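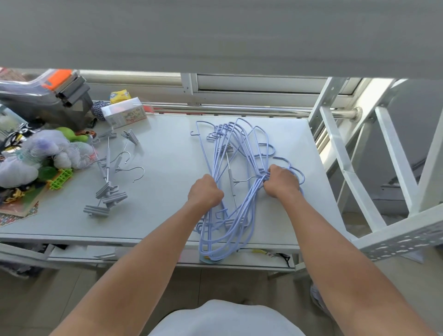
**Do I need any experience to sort and untangle household stuff for a living?**
Patience and two willing hands are enough, and we'll teach you the rest in your first week.

## Sorting table helpers wanted at Marras

Marras is a household reuse shop in Sondesmont. People bring us what's left over from moves, closet clear-outs and that one drawer everybody has, and we turn it back into things somebody can use. We're looking for 2 part-time helpers to join the sorting table starting in October, and I'm so excited to finally be able to post this!

### What you'd be doing

Mostly, taking knots of stuff apart. Coated wire hangers are the big one. They come in by the armful, hooks through shoulders through hooks, and pulling harder only makes it worse (we've all tried). You'll learn to hold the bundle low, find one that moves and work outward from there. Clip hangers get their own pile, and every clip gets opened and closed before it goes to the shelf.

After hangers there's everything else: rope, mesh laundry bags, fabric, books, small plastic parts that belong to something, somewhere. You'll match pieces, wipe them down, bundle hangers by color and put out the sets. Last month we sent 830 hangers back out into closets, and I'd love to beat that.

### Hours and pay

- Wednesday plus one other day of your choice, 9 a.m. to 2 p.m.
- $19 an hour, with a paid break
- 60 days to try it out, then we sit down and talk about more hours if you want them
- First pick of the shop shelves at staff price

### You might like this if

You find it soothing to get a necklace chain unknotted. You can stand or sit at a table for a good stretch (stools are there, use them). You don't mind being interrupted by somebody asking where the skirt hangers went. Good eyesight helps with the small clips, but bring your reading glasses and you'll be fine.

Lifting is light. Donation boxes come up from the truck on a cart, and Otden handles the heavy deliveries.

### How to apply

Stop by the shop at 53 Nulel Street any weekday morning and ask for me, or leave a note at the front counter with your name, phone number and the days you're free. A résumé is fine but you don't need one. I'd much sooner hear about the worst tangle you ever got through!

Everyone who applies is welcome to come in for a paid hour at the table before deciding. Wear something with sleeves you can push up.

Ada Marchetti
Sorting table lead, Marras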